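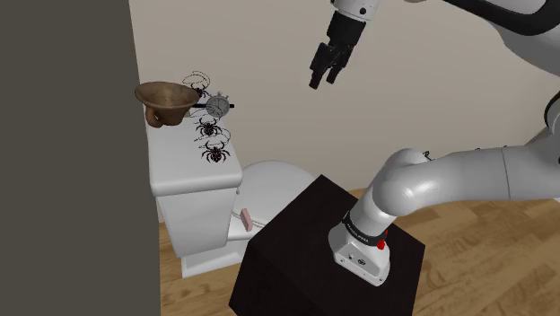 Figure 3. Simulated arm with its two-finger gripper open, white toilet and dark box lower down.

4.2 Night stints and driver changes

The second part of the analysis deals with the hours of darkness. All the races in the data set were run over 24 hours on the Pryor circuit, and all of them started in the afternoon, so the night section falls in the middle of the race. We took night to begin when race control ordered headlights on and to end when the order was lifted. Teams were free to choose how long each driver stayed in the car, within the limits set by the rules, and most of them changed their plan at least once.

Lap times came from the Satodex transponder system, which records each car as it crosses the timing line and again at the pit entry and exit. Driver identity was entered by hand by the pit marshals. Where the hand entry and the pit exit time disagreed by more than a lap, we left the stint out. We also left out laps run behind the safety car, the lap on either side of a pit stop, and any lap on which the car was reported to be off the track. After this, 34 cars had enough clean laps at night to be used. For each car we kept about 500 laps, counting both day and night.

Stints were grouped as single, double or triple according to the number of fuel loads used before the driver got out. A single stint by day and a single stint at night are not quite the same length, because cooler air changes fuel use a little, but the gap was small enough to ignore here. Tyres are a larger problem. Teams in the Flando class were supplied with one compound and had to make a set last for two fuel loads, while teams in the open class could change tyres at every stop. We therefore treat the two classes separately.

In the Flando class, lap times at night rose slowly through a double stint and then more sharply in the third fuel load. Part of the rise in the third load should have been cancelled by the new tyres fitted before it, and in daylight this is what the figures show. At night the gain from new tyres was gone after a few laps. In the open class the pattern was weaker. Drivers on a third load were slower than drivers on a first load, but the spread between cars was wide, and two cars went the other way.

Traffic explains some of this. The slower class is lapped more often, and each pass costs time to both cars. The Skaltel timing loops, set 800 metres apart on the back straight and through the fast section after it, let us mark laps on which a car was passed. Taking those laps out reduced the loss in the Flando class but did not remove it.

Driver changes cost less time than we expected. A change made during refuelling usually added nothing to the stop, as the fuel took longer to go in than the driver took to get strapped in. Changes made at other times, mostly after damage or illness, were slower and too few to compare. Rain fell in one race shortly before dawn. Those laps are treated on their own in Section 4.4.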